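Noise in the Reading Room: A Study of Sound Levels at the Gachanja Building Library
Rehema Kioko
Final report, Environmental Health project course

1. Background

The Gachanja building library was opened up two years ago when the wall between the old periodicals room and the main reading room was taken out. Since then students have complained that it is too loud to study there. The library staff have put up signs and moved the printers, but no measurements were made before or after, so it is hard to say whether any of it helped. My project set out to measure sound levels in the reading room over a working month and compare them with what students say about the noise.

I also wanted to know which sounds bother people. Average level is easy to measure, but a low fan hum and a phone conversation can give the same number on a meter and have very different effects on someone trying to read.

2. Method

I used a Skultis handheld sound meter borrowed from the department. It was checked with a calibrator at the start of each session. Readings were taken in 3 places: the long tables by the windows, the carrels along the back wall, and the soft seating near the entrance. Each reading was a five-minute average, A-weighted, with the meter on a small stand at the height of a seated person's ear.

Sessions were spread over mornings, afternoons and evenings in September. In total I collected 880 readings. I threw out the ones taken during a fire alarm test and the ones from an evening when the meter battery was low.

The survey was a single page on paper. It asked where the person usually sat, how long they stayed, how noisy they found the room on a scale from one to five, and what sound bothered them most. There were 103 usable forms. I left out forms with no seat location filled in, because they could not be matched to the readings.

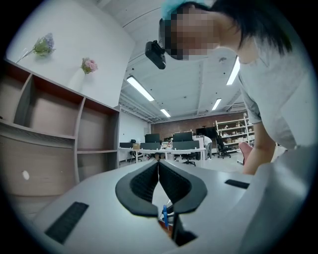 The survey was done on paper after a trial with an online form got almost no replies. Staff at the desk handed the forms out and people dropped them in a box by the exit. A thin blue thing like the one standing upright in the photo, a pen or some kind of slender rod, makes hardly any sound by itself, but small objects came up often in the written answers. Pens being clicked or dropped were named more than the printers were. I had not listed them as a choice, so all of these came from the "other" line.

3. Results

The soft seating was the loudest area at every time of day and the carrels were the quietest. The window tables were in between, but they changed the most. In the early morning they were close to the carrels, and by 2 p.m. they were nearly as loud as the entrance.

The survey did not follow the same order. People in the soft seating gave the lowest noise scores, even though they sat in the loudest spot. People in the carrels gave scores almost as high as those at the window tables. Several wrote that they had picked a carrel to get away from noise and were annoyed to hear anything at all.

The most common complaint was talking, then phones, then small sounds like pens, zippers and food wrappers. The ventilation was mentioned on only a few forms. This surprised me, as it is the main steady sound in the room when it is empty.

4. Discussion

The results suggest that what people expect from a seat matters as much as the level. The entrance area is treated as a place to meet, and students there accept the noise. The Millell survey template I adapted does not ask about expectations, and I would add that question next time.

Adding absorbing panels is the fix most people ask for. The Devadine panels quoted to the library would cost 4000 dollars for the window side - a lot for a part of the room that is only loud in the afternoon. Moving the group tables closer to the entrance would cost nothing and could be tried first.

5. Limits

One month is short and did not include exams. The meter could not separate one kind of sound from another, so the link between complaints and sources rests on the survey alone. I was also sitting in the room with a meter on a stand, and some people lowered their voices when they noticed it. A logger left in place would avoid this. The department has one but it was out for repair until after my sessions ended.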